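The Long Corridor, a horror memoir on audio: a review
Mar 30, 2020

I bought this audiobook from Steritz, a small publisher of books about cult movies. It is the memoir of the man who made the Wullcombe films, read by himself. I listened to the whole of it in 29 sessions, mostly in the evening after work, and I want to write what I think while I remember it well. 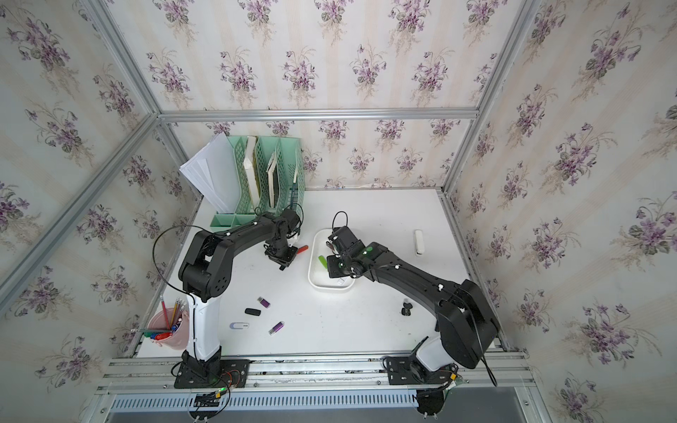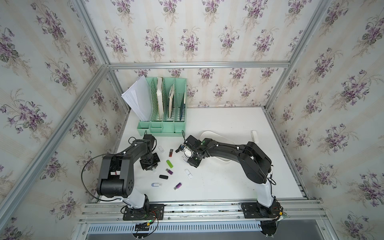
What you get

The book comes as a download with 60 chapters. Most of them are short. You can also buy it on a USB stick in a cardboard box, but I did not choose this, so I cannot say anything about the box.

There is a small PDF with the download. It has the shooting diary of the first Wullcombe film and a list of all the locations in Urkbridge, where they worked for one cold winter. I liked the diary very much. On one page the crew writes only "no heating, no soup" and then nothing for two days.

The reading

The author has a low and dry voice, and he reads his own jokes without waiting for the laugh. English is not my first language and I sometimes lose the words when a reader is too fast. With this one I had to go back only in the chapters where he imitates his producers. He does four producers, and for me two of them sound the same.

The sound is clean. In chapter 31 you can hear that he had a cold, and he mentions it himself.

The stories

The first half is the better half. He tells how he borrowed a camera from a wedding company, how the fake blood became hard in the bucket, and how the first public showing in July sold 3,815 tickets in a town where he had expected an empty hall. He is fair to the other people on the crew, also to the ones who left in anger.

After this come the years in television. I must say I was less interested. There are many meetings in it and many names of people I don't know, and he repeats the story about the canceled series two times with almost the same words. An editor should have seen this.

The part about conventions and book signings is funny again. He explains which pen writes on a glossy photo and which one does not, and he is kind about the fans who stand in line for hours.

What I did not like

The Steritz app forgets your place if you close it during a chapter. I moved the files to Jitaru, the player I normally use, and there it worked well. Also the chapters have only numbers and no titles, so it is difficult to find a story again when you want to play it for a friend.

Who should buy it

If you know the films, buy it. If you have not seen them, watch the first one before you start, or the diary will mean little to you. I give it 4 stars of five, and I will listen to the Urkbridge chapters again next winter.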